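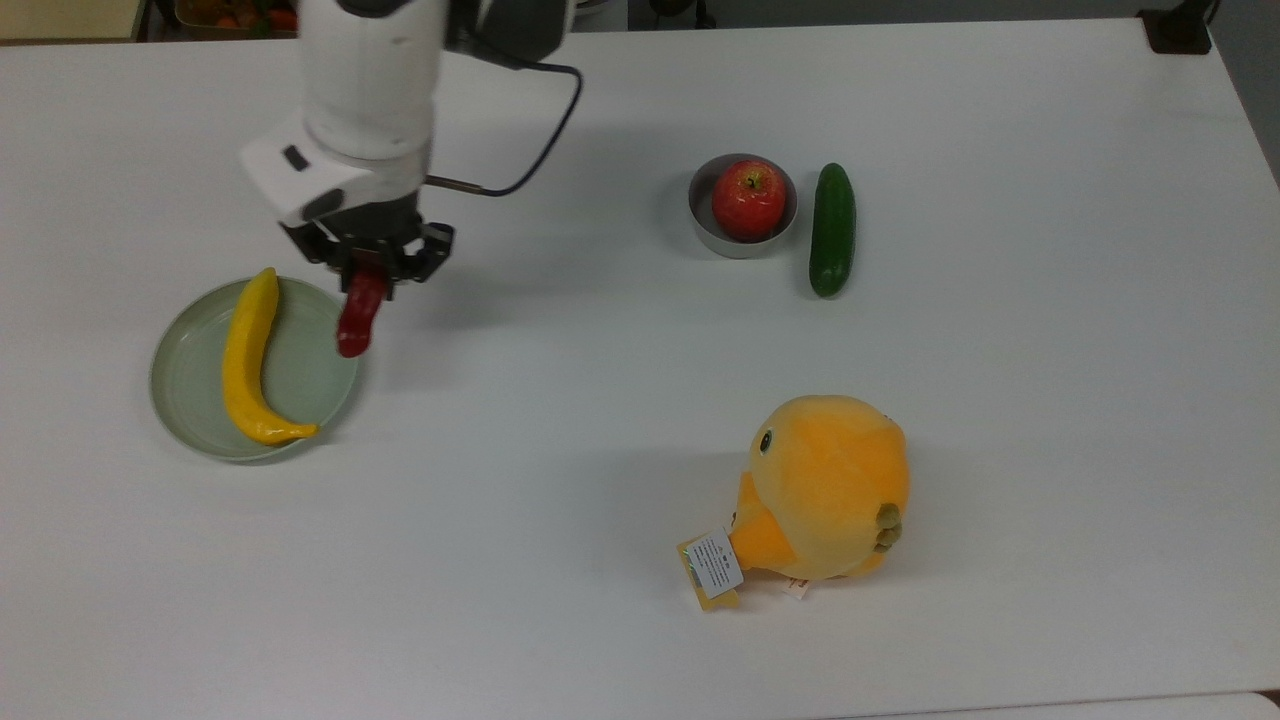 Robotics Lab, Pevthorpe – week 3 notes, cell rules

Pick and place is where most of you get sloppy, so read this first.

- E-stop within reach before power on. Test it every session, not just mondays.
- Speed cap 30 percent until the path has run clean.
- Hands out of the workspace while the arm is enabled. Dropped item stays dropped – disable, then reach in.
- Cables: check slack at the wrist thru the full range.
- Grip force: start low, soft items brusie.
- Log every stop, even the dumb ones. Form 3021, Bellis folder.

Risk assessment sheet due before the Ositz visit. Bring a pen.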